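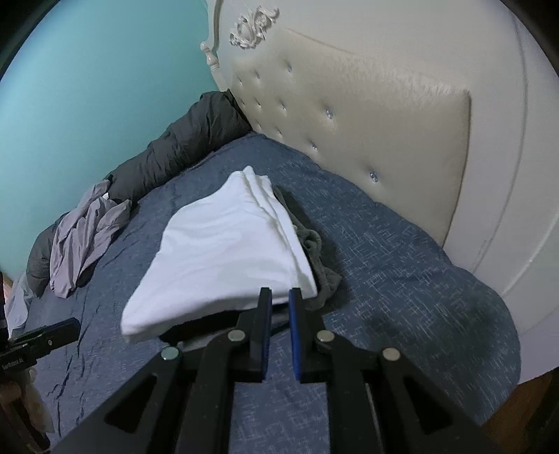
Figure 2. Bed surface, folding task. White towel, folded; dark gray fleece partly under it; comforter bunched along the wall side.

3.2 Where folded things end up

Most of the writing on household laundry stops at the fold. Ours starts there. In the homes we visited the bed was the main work surface for folding, well ahead of the kitchen table and the couch, and it was also where finished items waited, sometimes until late evening. Figure 2 is typical of the bedroom set. The towel is done, a thick stack with soft creases. The fleece next to it isn't folded at all, just bunched up, and part of it goes under the towel. A lavender-gray sheet lies loose over the comforter on the left. So finished and unfinished textiles share one surface, touching, no clear line between them.

We coded this as "mixed state" (see Section 2.4 for the codes). Mixed state was the usual case in bedrooms. Much less so in the kitchen, where towels went straight from folding into a drawer.

Two things about the bed itself. First, the bedding has to go somewhere before folding can start, and people don't strip the bed for it. They push it. The dark gray comforter in Figure 2 forms a long roll against the wall, and we saw rolls like this over and over in the February visits. It clears the middle and foot of the bed but costs a strip of the width. Second, the cover. A bedspread stays on and takes the wrinkles, as on the left side in the figure. We had expected wrinkles in the cover to matter for fold quality. Little sign of it for towels, which are thick enough. Thin sheets are another story, see 3.4.

Headboards we did not code at first. Added later, after Ziółkowski went back through the notes and pointed out that the head end was hardly used for finished stacks when the headboard was tall or padded. The one in Figure 2 is both large and upholstered, cream with crystal buttons in a diamond pattern, and a carved scroll on top. Whether people avoid leaning things on such a piece, or just keep the pillow end free out of habit, we can't say from this data. Interview answers were short and went both ways.

Item counts. Of the 1,000 textile items logged in bedrooms, some 700 were put down on the bed at least once between dryer or line and final storage. Towels were put down and left; small items like socks got picked up agian quickly. Fleece and other fuzzy throws were the least likely to be folded and the most likely to be used as a base for somthing else, which we did not plan for and which the original coding sheet had no box for. These were entered by hand under "other, under stack". Counts by room are in Table 2.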